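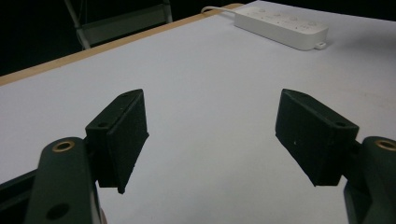 I have been to enough open days to know the order of things. Somebody hands you a lanyard, somebody else apologises for the parking, and then a robot does something very slowly while a man in a fleece tells you it used to be slower. Malteck's open day, held one evening in February, kept to the first two parts and then lost its nerve, or found it, depending on how you feel about tables.

The main hall had the arm. It was called Gulel, it lived behind a yellow line, and it put pegs into a board to the sound of light jazz. People filmed it. A boy near me asked if it could make toast and was told this was a very good question.

I wandered off to the room at the back, where Daithí Tully was teaching visitors to pick things up.

I mean this literally. You were given a gripper to hold, with two dark green fingers and a black pad on each, and you worked it yourself, like a litter picker with a university education. The camera on it recorded what you did, and the recordings would in due course be fed to the arm in the other room, so that it might learn from you. Four of us had queued for this. I had paid for a train ticket to queue for this.

I was bad at it. I have been picking things up since infancy with no complaints worth mentioning, and I could not get hold of a teaspoon. The opening between the pads seems generous until you try to put something in it. You come in too high and close on air, or too low and shove the spoon across the table ahead of you like a snowplough. Tully told me to slow down. Then he told me to stop slowing down, as the robot would learn that too.

Nele Harms, who was in front of me and works in a hospital pharmacy, did it beautifully at her first go. She put the spoon in the mug, took it out, put it back, and asked if they wanted it handle up or handle down. There was a pause. Tully wrote something on his hand.

This was the best moment of the evening and it happened in front of three people and a coat stand. It is also my whole quarrel with open days. The firm has spent its money and its jazz on the finished article, and the finished article is dull, in the way a dishwasher is dull. You watch the peg go in. You are pleased for the peg. Whereas in the back room there was a real question being asked, which was what exactly a person knows when she puts a spoon in a mug, and how much of it can be got out of her.

A great deal of it, apparently, if you are patient. Tully said they wanted 1000 good goes at each task before they bothered the arm with it, and that mine would not be among them. He said it kindly. I asked who did the rest, and he nodded towards Montserrat Nava, who had been sitting in the corner with a sandwich and who had, I gathered, done most of the mugs.

Nobody had put her on the programme. The programme had Hildegard Reinholz on "Khaemba and the Future of Handling", which ran to 2 parts with a break for wine. I sat through the first. The word "autonomous" came up a good deal and the word "Montserrat" did not. I don't think anyone meant to be rude. It is just very hard to sell a machine that works by itself while pointing at the woman it learned from.

I would like to see one of these firms try, though. Put the arm in the back room and the table in the hall. Let the investors have a turn with the spoon. I suspect a man who has shoved a teaspoon off the far side of a table in front of his colleagues would ask better questions about delivery dates, and would go a bit more quietly on the subject of who is going to be replaced and by when.

I went back for another try before I left. Nava stood beside me this time and told me to watch the pads and forget my hand, advice Tully might have mentioned earlier. I got the spoon. I dropped it next to the mug, but I got it, and she said "better" in the voice one uses to a dog on stairs.

The wine was Pellska, whatever that is, and it was warm.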